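Minutes of the Stockroom and Workbench Meeting
Pevville site, upstairs room
2025-11-27

Present: Nicanor Llorente (chair), Severino Prieto (minutes), two from the bench team, one from purchasing.
Apologies: the Jekemwood site. They sent written comments, which were read out under item 3.

1. Minutes of the last meeting

Agreed with one correction. The shelf order from Urquijo was placed in July and not in the month after, as written. Severino has changed the file copy.

2. Matters arising

The shelves from Urquijo are up along the back wall of the stockroom. One bracket was missing from the delivery. Urquijo have been told and will send it with the next order. Until then the bottom shelf on the left is not to be used for anything heavy.

The label printer is working again. Purchasing has bought 8 rolls of labels. Please take them from the drawer and write down what you take.

3. Small boxed parts

This took up most of the meeting. Small boxed parts are still being left on the benches after people have finished with them, and they get mixed up with boxes that have not been checked in. At the last stock check the list showed 245 boxes and the shelves held fewer. Most of the missing ones were later found on benches and in one coat locker.

Nicanor proposed that boxes waiting to be checked in should be set out in a row on the bench, with the printed side facing the person doing the checking. They should not be stacked. The bench team said this is what they mostly do now and had no objection.

Jekemwood's written comments asked for boxes to be kept in their outer carton until the moment they are needed. After some discussion this was not taken up for Pevville. The cartons are too deep for the new shelves, and people end up tipping them out anyway. Jekemwood can carry on with cartons at their own site.

There was a question about whether an opened box still counts as stock. Agreed that it does if everything is inside, and that the person who opened it puts their initials on the lid.

Action: Severino to write a half page on setting out and checking in, and pin it above the bench.
Action: bench team to clear all loose boxes before the next stock check.

4. Bench surfaces

The white tops mark easily. Purchasing has been using a cleaner from Wolline on one of them and is happy with it. The larger bottle costs less per use, so one will be ordered under code 3452. Box cutters are not to be used directly on the tops. Cutting mats are in the second drawer.

One person asked for the benches to be moved closer to the window. Nicanor said this would mean moving the power sockets and there is no money for it this year. Left for now.

5. Budget

There is 114 dollars left in the small purchases line. The cleaner and the extra cutting mat will come out of this. Anything else waits until the new year unless Nicanor signs for it.

6. Any other business

The stockroom key must go back on its hook at the end of the day. It was taken home twice this month.

Severino asked for the old paper stock cards to be thrown out. Nicanor would like to keep the last two years. Agreed to keep those and recycle the rest.

The meeting closed after this item. The next date will be sent by email.

Boxes set out on the white tops:

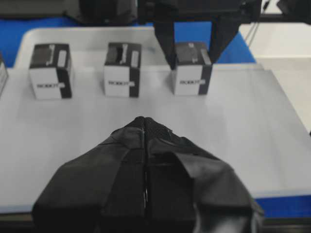
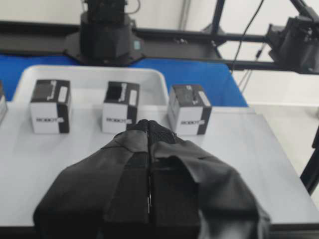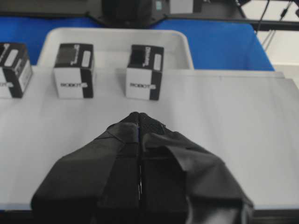
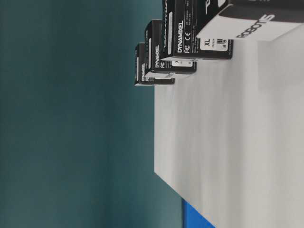
Filed under: Minutes / Pevville / Stockroom

Copies to everyone present and to Jekemwood. Corrections should reach Severino Prieto before the next meeting. The half page on checking in will be sent out separately once Nicanor has read it.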